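In defence of the drawer full of cables

My sister came to stay in July, and on her second morning she opened the long drawer in our kitchen looking for a teaspoon. What she found was 23 years of leads, chargers and adaptors, and she gave me the sort of look she used to give my school shoes. "You don't need any of this," she said, and I have been arguing with her in my head ever since.

I do see her side of it, I really do. The fashion is for clear surfaces and empty cupboards, and there's a lovely calm in a house like that (I always sleep well at hers). But a clear-out is a guess about the future, and I have made that guess badly more than once. When we moved to Drorkley I threw away 4 bags of odds and ends, and I spent the following winter buying a good part of them back, one lead at a time, from a shop that charged me handsomely for the privilege. 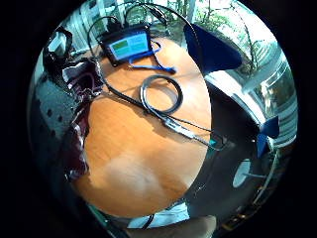 So should we all keep every old cable we own? I'd say keep the ones you can put a name to, and let the mystery ones go to the recycling centre with your blessing.

My neighbour Noemi Orlandini ties a paper label to each of hers the day it comes into the house - just a word or two in pencil - and I've come round to doing the same. It took me a rainy afternoon and two pots of tea, and I enjoyed it far more than I expected to. I found the charger for a radio I'd given up on, and the radio is now back on the windowsill, muttering away while I peel the potatoes.

My sister is coming again at Christmas. I've moved the teaspoons to the drawer by the sink, where she can find them.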